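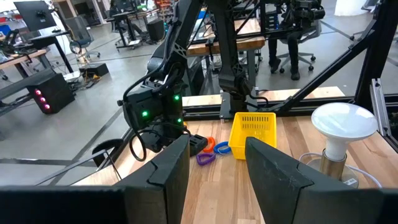
Sorting Small Parts on a Wood Bench Top

Small plastic rings, resistance bands and loose cable end up on the same bench and need different handling. The method below uses open-top baskets with perforated walls, one color per category.

1. Assign the baskets first
Red for rubber, blue for boxed items, yellow for rings and other small plastic pieces. Write the assignment on a card and tape it to the wall. Frida Kragh's bench notes from the Tumville shop put the card at eye level, and that has held up well. Check the slot width before buying. A slot wider than 5 mm will pass small fittings.

2. Rings
Sort by diameter, then by color. Thread matching rings on a cord and tie it off before they go in the basket. Loose rings roll, and a butcher-block top with any slope will send them to the floor.

3. Rubber bands for exercise or clamping
Lay each band flat and check both faces for nicks. Wipe with a damp cloth and mild soap, dry fully, dust lightly with talc. Coil loosely. Do not fold, and do not stack bands under weight.

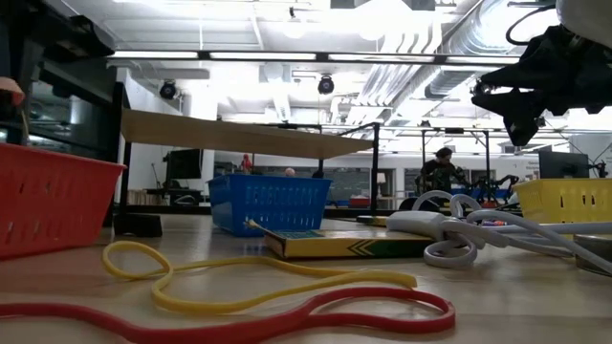 Store them below 77°F and out of direct sun. A band left stretched over a hook for a summer will take a set and should be discarded. Latex and non-latex bands go in separate bags — label both.

4. Cables
Separate before coiling. Work from the plug end, never from the middle of the tangle. Coil to a diameter of 11 cm for thin white lamp cord, larger for anything stiffer, and close with a hook-and-loop strap. Zip ties cut into soft insulation.

5. Bulbs
Switch off, unplug, and allow almost 14 minutes before handling. Hold by the base. Wipe a frosted dome with a dry cloth only.

6. The wood surface
Clear it completely once a month. Vacuum the seams between strips, then wipe along the grain. We use Haseo board oil, thin coat, left overnight. Rubber should stay off a freshly oiled top until it is fully cured.

Replacement baskets: Clurelska, part 3665, sold singly. The Tzanetos version is deeper but does not nest.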